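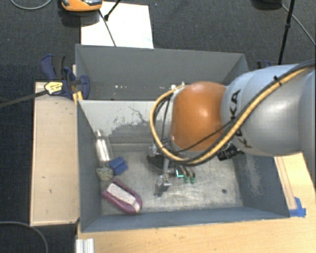
2 min read

Workshop tips: comparing grippers at a bin

We had two grippers to compare, a Wilero and a Granström, and we lost the first days to small mistakes in the setup. These notes are for a home shop or a small lab that wants to do the same kind of test. Most of it applies to any arm, ours is a KUKA.

Fix the bin first. A bin that moves two millimeters after each touch will spoil your comparison, and you will blame the gripper. Bar clamps over the rim hold well. Check them again after every 65 picks.

Put a wooden panel along a bin wall if you clamp there. It spreads the pressure, and the paint suffers less. The paint inside will get scraped anyway when the fingers come too low.

Mark the corner of the bin with tape on the table. Blue painter's tape comes off clean from wood. If someone has to take the bin away, it goes back to the same place.

Use few objects, but make them different from each other. Something clear and shiny like a bottle, something with hard edges like a block, something rough, something long. Four is enough for a morning. A clear bottle is the hardest for our camera, so do not leave it out only because the results look bad.

Keep the same objects for both grippers. When one is dented, replace it for both and write it down.

Cables took more of our time than the fingers did. Tie them together on the arm, but leave a generous loop at the joint, then turn the joint by hand control to both ends of its range before you start any program. Pull the ties snug, not hard. Cut the tails if they can catch on something.

Try the corners separately. Both grippers did well in the middle, and near a wall the wider one had trouble. We made 240 picks with each, of which 94 were close to a wall, and I would now take more of these.

Lower the speed for the first contact with the floor of the bin. Bare metal does not forgive - a bent fingertip costs more than the hour you save.

For the log we use a simple sheet from Javwood, one line for each pick: object, place, held or dropped. Write the drop at once, not after the series.

Updated April 22, 2020. The Kellevier controller notes will be a separate page.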